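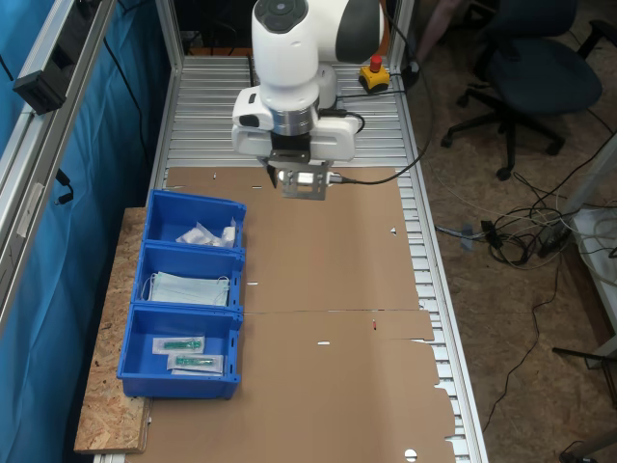
Flattened cardboard over a workbench. Small holes and slits are fine for this job; wide gaps are not.

How to kill a patch of lawn with cardboard (and what to ignore along the way)

By Reet Vanags
Last updated February 2024

Sheet mulching has a lot of devoted fans, and I've stopped believing about half of what they say. You'll read that it doubles your worms, fixes clay in one season and never needs weeding again. I've laid it on four beds in heavy soil and can vouch for one claim: if you cover grass properly and leave it covered, most of the grass dies. I think that's worth an afternoon, so this page covers that part.

What you need

Plain brown corrugated cardboard, more than you think
A utility knife
A hose with a decent spray head
Compost or aged manure
Wood chips or straw, enough for a layer as deep as your hand is long
A wheelbarrow, and someone to share it with if your driveway slopes like mine

You don't need the special mulch paper. I tried a roll of Wuvden weed barrier paper beside ordinary boxes and couldn't tell the two ends of the bed apart by spring, except on the receipt. You also don't need a "soil activator". Gosesico sells one in a jug, and the label spends a lot of words on not saying what's in it.

Step 1. Choose a small patch

People start too big. My first bed was nine metres long and I ran out of chips before the halfway mark, then watched couch grass colour the bare end green again. Mark out a shape you could cover twice over with what's already in the shed.

Step 2. Cut the grass low and leave the clippings

Set the mower as low as it goes. Dig out anything with a taproot, such as dock or dandelion. I've read many times that cardboard will smother dock. Mine pushed the sheet up like a tent.

Step 3. Sort the boxes

Furniture and appliance stores are the best source because the sheets are huge. Skip anything waxed, glossy or printed in heavy colour. Pull the tape now. Everyone who says it peels off easily later on has never knelt in wet mulch doing it. Staples too, if you garden in bare hands.

Slit the corners and flatten every box. Torn edges don't matter, and neither do little punctures, as long as another sheet goes over them.

Bag the plastic as you go. Tape, labels and sleeves blow into the neighbour's yard the minute you turn your back.

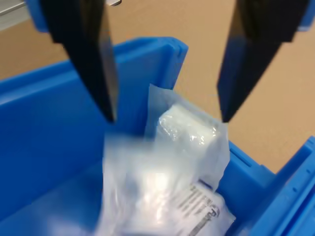
Step 4. Lay and overlap

Lay the sheets straight on the grass and overlap every join by 30 centimetres. Most guides say a hand's width. Most guides, I suspect, were written by people without couch grass. Run the cardboard a little past the edge of the bed and cut a shallow trench there with a spade. The edge is where it always fails.

Step 5. Soak it

Much longer than feels sensible. Dry cardboard sheds water like a roof, and a quick sprinkle only wets the top. Water each layer until it sags and takes on the shape of the ground.

Step 6. Cover it

Compost first, then chips. Don't leave bare cardboard showing, as it will dry, curl and take off in the wind. My neighbour Povilas Liepiņa skipped the compost to save money and his squash sulked all summer, though his squash sulk most summers, so I wouldn't call that proof of anything.

Step 7. Wait

Start in the fall if your winters are cold. I lay mine in November and leave it alone until the soil warms. If you pull back a corner and find pale, stringy grass, it isn't dead. Put the corner back.

Can you plant straight away?

Sort of. Sturdy seedlings will manage if you cut a cross through the wet sheet and plant into the soil below. Carrots won't. Neither will anything else you'd sow as fine seed.

What about glue and ink?

I looked for a clear answer and mostly found people quoting each other. I use plain brown boxes, leave the shiny ones for recycling and don't lose sleep over it. If that bothers you, use a thick layer of leaves and expect to wait longer.

Slugs

Yes, they like it under there. Anyone who says otherwise lives somewhere dry. Keep the mulch back from young stems and go out with a flashlight after rain.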